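Sondale: what I learned making a co-op dungeon game
Student project report, 28 Apr 2020

So my project was a two-player dungeon crawler called Sondale, and I went in thinking the art would be the hard bit. Wrong! The art took me a fortnight. The helper character took the rest of the term (and most of my patience).

The idea is pretty simple. You play a courier who gets lost under an old town, and a second character called Arruda tags along. If a mate is on the couch with you, they grab the other controller and play as Arruda. If you're by yourself, the computer takes over. I built the whole thing in Mododico, the engine we use in class, and wrote 463 lines of script for Arruda alone, which is embarrassing when you see how messy some of them are.

My first version of Arruda just followed the player and hit whatever was closest. It was awful. He'd stand in doorways and block you in, or chase a bat across the map and drag half the dungeon back with him. I tried to fix that by giving him 4 moods: follow, guard, fetch and hide. You swap between them with the shoulder buttons, and his lantern changes colour so you know which one he's in.

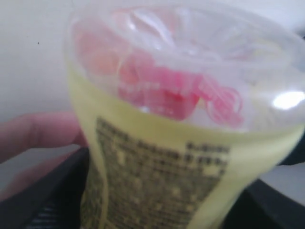
What happens if Arruda gets knocked out while you're playing solo?

He drops his lantern and sits down where he fell, and you've got to walk over and hold a button to get him back up. Enemies ignore him while he's down, so you can finish the fight first if you want to.

Play testing was my favourite part. I put the demo up on Dastasero, our class sharing site, and it got 228 plays before I closed the form. Most people liked the moods, but heaps of them never used hide, so I moved it to its own button and added a room early on where you really need it. I also made the doorways wider, which fixed more bugs than any code I wrote!

If I had another term I'd work on the boss in the flooded cellar, who still gets stuck on the stairs now and then. I'd also love to record proper voices for Arruda, as at the moment it's just me mumbling into a headset with the pitch turned up. The build I'm handing in is number 462, and the controls are listed on the pause menu.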